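In Praise of the Long Way to the Store

My grandmother, Hannelore Ostermann, walked to the store every day of her adult life, and she never once took the same route both ways. Going, she took Clevwood Avenue, with its nice flat sidewalk and its bus shelter. Coming home she cut up behind the church and along the creek, with a bag in each hand and a hill in front of her. I was a child with short legs and strong opinions, and I asked her many times why we couldn't go home the easy way. She would say, "But we've seen that way already," as though I had suggested reading the same newspaper twice.

I've been thinking about her since October, when the grocery on our corner closed and I found myself, at my age, having to decide how to get a quart of milk. There's a big market out on the Mavcombe road, and you can drive there in 4 minutes if the light is with you. Or you can walk to Fuentealba's, the little family place on the far side of the park, and that takes me the better part of a morning, counting conversations. I started walking mostly out of stubbornness (the parking lot at the big market brings out the worst in me) and I've kept on with it long after the stubbornness wore off. 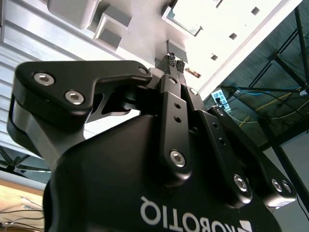 What you find on foot

I have lived in this town for most of my life and I'd have told you I knew it well. I knew it the way you know a song you've only ever heard in the car. I didn't know that there is a pear tree behind the old Skurnitz bakery that drops its fruit right over the fence, or that the man in the brick duplex practices the trombone before lunch and is slowly, slowly getting better. I didn't know the stairs. There is a public staircase up from the creek to Hill Street, 153 steps of it, and my neighbor had to tell me it existed, and I'd been driving past the bottom of it for decades!

Now, I'm well aware that not everybody can do this. When my two boys were small and I was working the early shift, if you had told me to slow down and enjoy the walk I would have handed you a baby and wished you luck. People have bad knees and late buses and bosses who watch the clock. I don't think an errand is a moral matter, and I still drive when it pours, or when I need the big bag of dog food.

But I do think we've gotten into the habit of treating every trip as a kind of leftover, the part of the day that doesn't count, to be squeezed down as small as it will go. My phone is very proud of itself when it saves me 2 minutes.

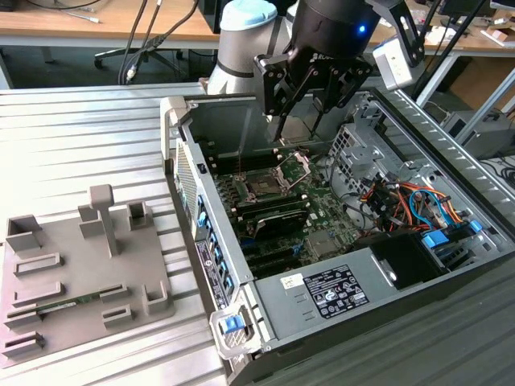

I'd like to ask it what it thinks I did with them. Most likely I got home a little sooner and stood in the kitchen with my coat on, looking at the mail. Whereas on the long way I might have run into the retired piano teacher from Hill Street, who is 80 and takes those stairs with a cane and a good deal of muttering, and who has now told me the history of nearly every porch on her block, including who fell off of it.

The town could help us along a bit. The path by the creek floods every spring and stays muddy into May, and there isn't one bench between the park and the top of the stairs. A bench is not a big thing to ask for. My grandmother used to sit on the low wall behind the church with her bags beside her, and that wall has a railing on it now, so there's no sitting there anymore. I would put one right about at that spot, facing the water, and another at the landing halfway up, where I personally have needed it.

In the meantime I've bought a better pair of shoes and a canvas bag with a long strap. Fuentealba's has started carrying the rye bread I like, the dense kind with the seeds, and if you get there before ten it's still warm.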